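Ollard Capture Glove - Set-Up Guide
Section 4: Preparing the Table and Operator
By Nektarios Tzanetos, updated August
2 comments | 1000 shares

4.1 Scope

This section covers the placement of the table unit, the fitting of the glove, and the rules for handling household items during a recorded task. It applies to single-hand and two-hand kits. Charging and firmware are covered in Section 3. The Omitz arm controller has its own manual and is not covered.

Work through the steps in order. A session started before step 9 is complete must be marked as a test session in Lill and may not be used for robot training.

4.2 Placing the equipment

1. Choose a table that does not rock. Round and square tops are both acceptable. Glass tops are not.

2. Place the display unit and equipment box on the side opposite the working hand. For a right-handed operator this is the left side.

3. Turn the display so that the operator can read it without leaning over the work area.

4. Route all cables behind the display unit. Slack may be looped on the table but must stay out of the area where objects are moved.

5. Check each connector by hand. A connector that turns or lifts under light pressure is not seated.

CAUTION: Do not run cables across the front edge of the table. A cable caught by a sleeve can pull the equipment box off the table.

4.3 Fitting the glove and marker cube

6. Put on the glove and close the wrist band. The band should be snug but must not leave a mark after the glove is removed.

7. Attach the marker cube to the outer side of the glove. Press until it clicks, then try to rock it. If the cube moves separately from the glove, remove it and clean the mount.

8. Hold the hand flat, palm down, for the full calibration count. Repeat with a closed fist.

9. Confirm that the status field in Lill reads READY. If it reads CHECK 1135, the cube was not found by the tracker. Return to step 7.

NOTE: Recalibrate whenever the glove has been taken off, even for a short break. Finger readings drift when the glove is refitted, and the drift is not always visible on the display. 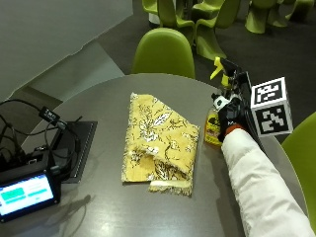 Clothing is the most common source of lost tracking in kits returned to us for inspection. Sleeves must end above the glove and stay there through the full reach of the arm. Loose cuffs can slide forward and hide a marker face, which stops the position record even though finger data continues. A puffy sleeve like the white one worn with the glove at the spray bottle is permitted if the wrist band remains exposed and the cube is clear of the fabric. Check this with the arm extended as well as at rest. If the sleeve touches the cube in either position, push it back and secure it with a soft band.

4.4 Handling rules

10. Use only the objects listed on the task sheet. Remove all others from the work area before recording.

11. Grip each object as you would in normal use. Do not adjust the grip to show the glove to the camera.

12. Keep at least one face of the marker cube toward the camera. Two faces are preferred.

13. Set an object down fully before releasing it. Dropped objects must be logged as a failed attempt - do not delete the recording.

14. Fold or lay out cloths according to the task sheet. Leave fringes and loose threads as they fall.

CAUTION: Spray bottles and other liquid containers must be closed or locked before the task unless spraying is part of it. The glove is not sealed. If liquid reaches the fingers or the back of the hand, stop recording, disconnect the glove, and let it dry fully before reuse.

CAUTION: Never point a nozzle toward the display unit, the equipment box, or another person.

4.5 Ending the session

15. Place the hand flat on the table and select STOP in Lill.

16. Wait for the file check to finish. A full session of nearly 1000 recordings can take several minutes.

17. Remove the marker cube first, then the glove. Store both in the Plurnier case with the fingers straight.

18. Enter the operator code, table number, and any failed attempts in the session log.

If the file check reports an error, leave the equipment powered and see Section 7, Recovering a Session.

Ollard User Documentation | Contact support | Copyright Ollard | Back to top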